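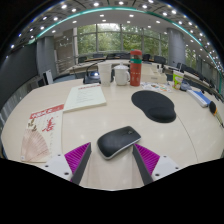 Should a new car come with a proper spare wheel? I think it should, as standard, and the buyer who doesn't want one can ask for it to be left out.

By Aminu Briggs

Print this article | E-mail this article

I have driven a Trillora estate for four years. When I bought it I looked at the seats, the engine, the boot and the warranty, in that order. I did not lift the boot floor. Under it there is a moulded foam tray holding a small compressor and a bottle of sealant, and a space which is plainly the right shape for a wheel.

In June I was coming back from Trositz at nearly 11 at night when the rear left tyre went down. The hole was in the sidewall, long enough to put a finger in. Sealant is meant for a nail hole in the tread. I read the instructions by torchlight and they said as much: do not use on sidewall damage. So I rang the breakdown line and waited.

The patrol was decent about it, but he couldn't fit a wheel I didn't have. The car went on a truck to Clindden, which was the nearest place with a tyre fitter, and the fitter had to order my size. I got home the next afternoon. With a spare in the boot I would have lost half an hour.

The usual arguments for leaving the spare out are weight, space and cost. I'll take weight first. A steel wheel and tyre with a jack comes to 19 kilos on my car, according to Chege, the garage that later sold me the set. That is less than one suitcase packed for a fortnight. I accept that it uses a little fuel. So does a roof bar, and people leave those on all year.

Space is a better argument for some cars. If there is a battery or a gas tank where the well used to be, then the wheel has to go somewhere else and I can see why a maker gives up. But plenty of cars still have the well. Mine does. The dealer fills it with foam and calls it storage.

Cost is the one I believe. A kit is cheaper to put in than a wheel, and over thousands of cars that adds up to a lot of money. I don't object to a company saving money. I object to the saving staying with the company while the bill turns up later with me. Chege charged me £260 for the steel spare, jack, brace and the clamp that holds it all down. The price of the car when new did not go down when the wheel disappeared from it.

People also say that most drivers can't or won't change a wheel. Some can't, and nobody should be doing it on the hard shoulder of a motorway. But a spare is still useful to a driver who never touches a wheel brace, as the patrol can fit it in ten minutes and send them on their way. Without it he has to call for a truck. I would guess that costs the breakdown firms a fair bit, and that we pay for it in our membership.

Then there is the bottle itself. It has an expiry date. Mine had passed, and I had no idea it had one. Once sealant has been used, many fitters won't repair the tyre, so a small puncture that might have been plugged cheaply becomes a new tyre.

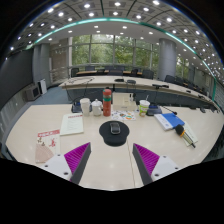

A mouse and its mat on the conference table.

What I would like is simple enough. The brochure should say on the first page of the specification whether the car has a full-size spare, a space-saver or a kit. At present you often find it in a footnote, if you find it at all. Where there is a well, a wheel should be in it. And if a maker insists on selling it as an option, it should be sold at a sensible price on the day, when the buyer is already spending a great deal and might think to ask.

If you are buying used, lift the floor. Check the date on the bottle. Check that the locking wheel nut key is there too, which is a separate complaint but one that will leave you just as stuck. My own spare has been in the boot since July and I have not needed it.

Comments (3)

dieselpete
Same here with a hatchback. Bought a space-saver from a breaker's yard for a quarter of the dealer price. Check the stud pattern and the offset before you hand over any money.

M. Harrow
I've had one puncture in 15 years and the foam got me home fine. I would rather have the boot space. Each to their own.

tansy_k
My sealant bottle leaked under the floor. The carpet has never been the same.

Related articles
Locking wheel nuts: where has the key gone?
Are 500-mile oil checks still worth doing?
Part-worn tyres and the 2 mm question
Long-term test: Trillora estate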